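Veltora is a method of teaching two-armed robots household tasks by remote control. An operator moves a pair of small leader arms by hand, and a matching pair of follower arms at the work table copies each motion. Joint positions and camera images are stored together as one demonstration. The method was developed at the Hayes workshop in Drostero.
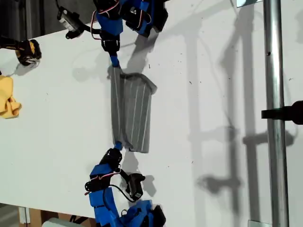 Two follower arms holding a gray cup between them.

Early work dealt with rigid objects such as cups. The operator has to keep the two arms in step, as a lag on one side lets the object slip or turn. The first cup set held 101 demonstrations, of which 39 were later dropped for uneven timing.

Cloth was added in March. Fabric changes shape with every contact, so demonstrations are recorded from many starting positions, some flat and some partly folded. Recordings with failed grasps are kept if the operator recovers. 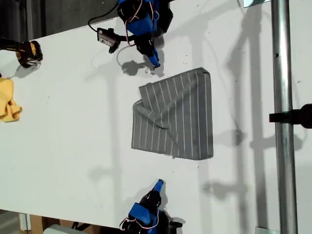 Vindine wrote in reply to the published notes that keeping the recoveries had helped more than adding clean runs, and asked for operator names to be stored with each recording, as two people rarely fold in the same way. The file format has included an operator field from version 2 onward.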